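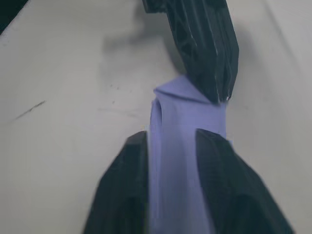 Attached: lavender cloth between two grippers, folding bench

From: Lieselotte Dreßler
To: stusham-floor
Date: 8 March 2019

Yao wrote:
> Are the arms taking over the folding tables or not? Clomis says yes,
> the shift sheet says no, and I have 2,877 pieces to get out.

Both, sort of. The arms get tables 2 and 5 from the end of the month. The people on those tables move to checking, which pays the same and involves a stool — a thing we asked for in February and were told was impossible.

Wunia is writing up the new job title. The draft has "fabric outcomes" in it. Please send her something better before it gets printed on a badge.

Lieselotte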